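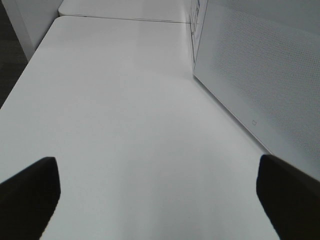
White tabletops and gray dividers: who else has gone this way?

griet_p
I finally talked my husband into plain white tables for the sewing and mending room and I am so happy I could sing! We had an old oak dining table in there for years and I could never find a dark pin on it, or a navy thread, or anything really. Now it's just white, all the way across, with a gray panel up the right side so my stuff stops sliding off onto the floor. I keep walking in just to look at it.

Anyone else a white table person? And how do you keep yours nice? I'm in Ustora if that helps anybody with local shops.

stijn.g
White table person checking in! I do model trains on mine and I would never go back. You drop a tiny screw and there it is.

Mine is 18 months old now. Warm water, a drop of dish soap, soft cloth, then a dry cloth. Do the dry cloth, it matters more than the soap.

Frans_W
I'm going to be the grump. I had white in the workshop for a year and got rid of it. Every pencil line shows, every coffee ring shows, and with the sun on it in the afternoon I was squinting like a mole. Went to a mid gray top and my eyes thanked me. Glad you love it Griet, but I'd tell people to think twice if they have a big window.

griet_p
Frans, fair about the glare! My window faces north so I get away with it. Stijn, thank you, buying softer cloths tomorrow.

Can we talk about two tables together? I'm thinking of adding a second one at the end to cut curtains on (long ones, for my sister's place) and I'm scared of the seam. Will fabric catch on it?

ineke_cuts
Oh I can help with this one! I've had tables end to end for ages and I LOVE it. The trick is getting the heights the same. Put them together, lay a ruler across the join, and turn the feet until the ruler stops rocking. If the edges meet flush you just get a thin line and the fabric goes right over. I wrote it up for our club page, pasting the bit about seams:

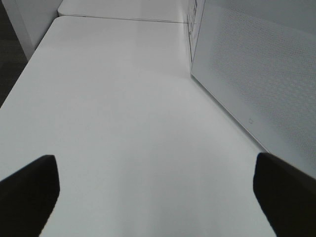

FERTON, March

White table against white table, with only a thin gray seam between them, and I can't tell you how much I like working at a long surface like this. Rounded corners too, so silk doesn't snag when you swing it around the end! Before you push your tables together, wipe both edges, because one crumb in there will hold them apart. Then check the feet. Then check them again after a week or so, once the floor has had its say (my floor is terrible).

If you're putting up a panel along one side, do that last. I did mine first and had to take it off again to get at the feet.

Frans_W
Good write-up Ineke, but I don't agree about the panel going last. If it clamps to the top you want it on before you level, since the weight pulls that side down a little. Mine certainly did.

ineke_cuts
Hm, what kind was it? Mine is light and it made no difference at all.

Frans_W
A heavy old Dekker, steel inside. Took two of us to carry it. So maybe that's why.

szymon_s
Jumping in because I'm shopping for the same thing. Got a quote of 710 for two white tops with legs, and 241 for a panel. Another shop said 662 for the tables, but those have square corners. Is the rounding worth the extra?

stijn.g
For trains, no. Save your money.

griet_p
For fabric, yes yes yes! Also your hips will thank you when you walk past in the dark.

szymon_s
Ha, sold. Rounded it is. Has anybody tried the Lonumier panels, the fabric-covered kind you can stick pins in?

ineke_cuts
I have one in the hallway for patterns and it takes pins beautifully. Gets dusty though, go over it with the brush end of the vacuum.

griet_p
Pins in the WALL PANEL. Why did I not think of that. Off to measure, will report back when the second table is here!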